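3.2 Cold start and idle behavior

All units were run on the same pump fuel, mixed fresh each morning. Two brush cutters from Bondureck, one Hotmont hedge trimmer. The Coutinho blower was dropped after the carburetor diaphragm tore, see 3.4. Cold start meant 14 hours in the shed with the tank full, choke closed, six pulls allowed. Pulls beyond that were logged as a fail and the plug was taken out and dried.

Idle speed was set by ear first (Lahlou), then with the tachometer. Differences were small on the cutters, larger on the hedge trimmer, which kept creeping up once the muffler got hot. We did not correct for this. Air filter left alone untill the end of the September runs.
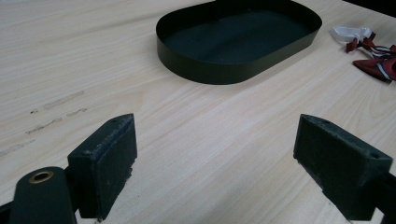
Figure 2. Light wooden tabletop, gripper fingers at the lower edge.

Total starts logged: 956. Failed starts mostly came after refueling, not after the overnight rest, and mostly on the older cutter. Vapor in the line is our guess. Primer bulb was stiff too. Wogan swapped the fuel line for a Nikia one halfway through, same diameter, and the fails dropped off, but the weather also turned cooler that week so the two effects cant be separated here. Hedge trimmer unchanged throughout. Trimmer line wear is treated in 3.3.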